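Subject Access to Survivor Memoirs in a Small Library Collection

Kazimiera Kaczmarczyk
Final project report, Library Methods II

Abstract

The Prakano Reading Room in Lodora holds a collection of Holocaust memoirs, diaries and edited testimonies that was cataloged over several decades by different people using different rules. Readers looking for accounts from a given place, or by authors who were children during the war, could not find them through the catalog. This project re-examined 279 records, defined a small set of added fields, and tested whether the revised records answered typical reader requests better than the old ones.

1. Background

Memoirs are hard to catalog by subject. A single book may cover a childhood before the war, a ghetto, two or more camps, a displaced persons camp and a new life on another continent. The usual practice in a small library is to assign one or two broad headings and move on. In the Prakano collection, most records carried a single heading for the Holocaust in general and one for personal narratives. The shelf order was by author, so books about the same town could be several shelves apart.

The reading room keeps a request slip for every question asked at the desk. Most slips in the memoir area fell into four types: accounts from a named place, accounts by people who were a certain age at the time, accounts written soon after the war, and accounts in a language other than English. The old catalog could answer only the last type with any reliability.

2. Scope

The project covered first-person works only. Histories, novels and poetry were left out, as were works about a survivor written by someone else, unless the text was based on recorded interviews and printed mainly in the survivor's own words. Deciding where that line fell took longer than expected. Seven titles were put aside as unresolved and are listed in the appendix.

The paperback testimonies in the Piątek series were treated as separate works even when two were bound together. The previous catalog had one record for each physical volume, so the second author in a bound pair was not searchable at all.

3. Method

Each book was taken from the shelf and checked in hand. The introduction, table of contents, chapter openings and any chronology were read. Books were not read in full. Data were entered in Sakix, the catalog program used by the reading room, in a test copy of the database.

The added fields were:

Places. Every place where the author lived or was held for a substantial part of the narrative. The spelling in the book was entered first, followed by a standard form. Many towns have Polish, Yiddish, German and Russian names, and a reader may know only one.

Age band. Child, adolescent or adult at the start of the persecution described. Where the birth year was missing, the band was left blank. It was not estimated from photographs or from the tone of the writing.

Date of composition. Kept apart from the date of publication. A diary written during the war and printed decades later should not sort with memoirs written decades later.

Mode. Diary, memoir, edited interview or letters. More than one value was allowed.

Mediation. A yes or no field showing whether the book names a co-author, editor or translator. It was added halfway through the work, and the first shelves had to be checked again.

4. Test

A set of queries was taken from old request slips, with names and other personal details removed. Each was run against the old records and then against the revised ones. A result was counted as useful if the book, on inspection, would have been a reasonable thing to hand to the reader.

5. Results

Place queries improved the most. The old records returned a useful result only when the place name was part of the title or subtitle. The revised file now contains nearly 1,000 place entries, and most place queries returned at least one book. Queries that failed in both versions were for very small towns, and it is likely that the library simply has nothing on them.

Age queries could not be run in the old catalog except by guessing at title words such as "girl" or "boy." With the age band they ran without trouble, although blank fields hide some relevant books.

Date of composition was the weakest field. Many introductions say only that the author wrote "after the war" or "for the family." These were entered as text and do not sort. A reader asking for early accounts still needs help from the desk.

6. Working Notes

Checking was done on site, as the memoirs do not circulate. Books were handled one shelf at a time and returned before the next shelf was opened. Food and drink stayed out of the reading room. The busiest day was Saturday, and data entry was slower then.
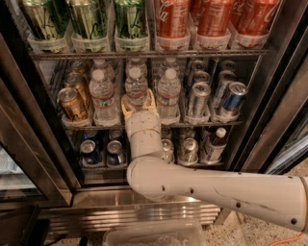
Figure 1. Refrigerator with water bottles on the middle shelf.

Two practical problems came up. Sakix cuts long notes without a warning, so notes had to be kept short and checked after saving. The program also ignores Polish diacritics when searching but not when sorting, which placed some authors at the end of the list. A second, unaccented sort field fixed this.

7. Limitations

One person assigned all the fields, so there is no measure of agreement between catalogers. The mode field in particular depends on judgment. The test queries came from the same slips that were used to choose the fields, and this probably favors the revised records.

8. Further Work

The unresolved titles need a decision from the reading room staff. The date of composition field should be split into a sortable year and a free note. The same fields could be applied to the unpublished typescripts in the back cabinet, which have no catalog records at present and are known only from a handwritten list.

Appendix: unresolved titles, field definitions, test queries (separate file).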